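Buying hand-held grippers for a packing task: one pair or two?

Posted by Narayanan Kurup, 23 July 2018

Hello all. I am asked to prepare a budget for our small group and I would like advice before I send it. The work is putting soft things into clear bags on a table, done by a person with one hand-held gripper in each hand. Later we want to have an arm do the same job, but the arm is not in this budget. 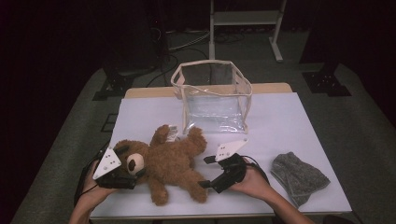

My question is mainly about money. I can ask for one pair of grippers and a good stock of spare fingers, or for two pairs and almost no spares. The offer I have from Fairclough is 600 dollars per gripper, and a set of fingers is 200. The bags and toys are cheap, so I put them under supplies. Is there something which I forget? I have to justify every line, and last April they sent my paper back because I wrote only "accessories" for the cables.

Howard Wainwright

Go for two pairs. If one gripper stops you have two people standing there doing nothing, and that costs more than the gripper. You can buy fingers any time.

Also ask Fairclough if the 600 includes the cable. Ours didn't.

Nghĩa Lò

I don't agree fully with Howard, it depends how many people you have. We are a small team also, and we bought one pair first. Before you decide, please look at how the fingers wear. Plush is easy on them, but the table is not. When the operator picks a flat bag, the tips go down to the surface again and again, and after some weeks you see scratches and dust on the faces. The gripper still works, but I like to change both fingers together so that left and right close the same way.
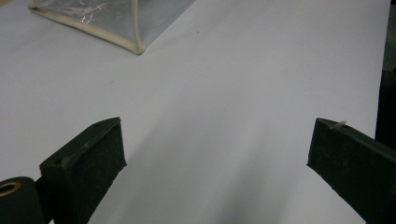 Manipulation and Handling Group – Equipment Help

So my list for you would be like this:

One pair of grippers now, 1,200 dollars with your price.
Sets of fingers: 4, so 800 dollars.
One spare cable for each gripper, written with the length. This will help with your "accessories" problem.
A spare set of marker plates, if your grippers use them. A bent plate can stop the work the same as a broken finger.
Table covering. We change between a cloth sheet and the bare white top, and it is good to have both. Clear film on a white table is hard to see, for the person and for the camera.
Bags. Please buy more than you think. Clear bags get wrinkles from handling and then they don't stand open so nicely.

This is 2,000 dollars before cables, plates and supplies. Two pairs without spares is 2,400, so you save 400 dollars and you can use it for the small lines. For the second pair, I would write it as an option with the price valid until a certain date – most suppliers will agree to this if you ask in writing.

One more thing is the delivery time. Our fingers from Prastulov came after 5 weeks, and we had planned for two.

Narayanan Kurup

Thank you both. We are only two operators and we work in turns, so one pair is enough for the beginning. I will take the list from Nghĩa and put the second pair as an option. Howard, you were right to ask, the cable is not included. I wrote to Fairclough today for the price and for the delivery time of the fingers.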